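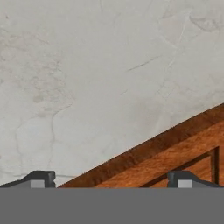
Marble top, gray vein lower left

Stock refinish, oil or leave it alone?

tannerbench
Picked up an old surplus bolt gun in August and the walnut is filthy. Butt has 7 small dings and the handguard is nearly black. I've got a can of Nornemix stripper and I'm itching to use it. Talk me into it or out of it?

Pedow_fan
Out of it! Strip it and you lose the cartouches and half the value. Wipe it down with mineral spirits, let it sit overnight, then look again.

mitari44
Disagree. If it's a shooter, do what you like. I stripped mine, steamed the dings with a damp rag and an iron, and rubbed in 2 coats of raw linseed. Looks great and I paid 119 bucks for the thing, so what value are we protecting?

Pedow_fan
Mine cost 90 and I still wouldn't (matching numbers, though, so maybe I'm fussier).

tannerbench
Bolt matches, floorplate doesn't. Does that change anything?

xhan_stocks
Not for the wood. Check under the buttplate first, sometimes the original color is still there and you can see what you're aiming for. And go easy around the stamps whatever you use.
- Xiaoyan Han

mitari44
Good call on the buttplate. Soak those screws before you turn them, mine chewed right up.

tannerbench
OK, spirits first. The stripper stays on the shelf for now.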